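Six weeks off and back over fences

I took Moon out to the Trurkport show in November, her first outing since the abscess.
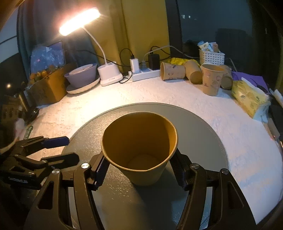 We were entered in two classes, the 80 cm on the first morning and the 90 cm straight after lunch. Leidy Quispe walked both courses with me. The 80 was straightforward apart from a related line on a slight downhill, where most people were getting five strides and a few were squeezing in a messy six. Moon got the six. She rubbed the back rail but it stayed in the cup, so we went home clear with some time faults.

The 90 was less tidy. She backed off the planks at fence 2, I sat there like a passenger, and we had a stop. Second try was fine and she jumped the rest well. The combination was probably the best thing we did all day.

Mafalda Morais rode Etura in the metre and finished sixth. He is a big-strided horse and the indoor ring doesn't suit him, so she was happy with that.

I have put the odometer reading in my notebook again - 313 kilometres for the return trip with the float on, more than I remembered. Fuel is getting to be a bigger cost than the entries.

Next is the clinic at Cloltura. I want to work on riding forward to the first two fences, and Moon needs her front shoes done before we go.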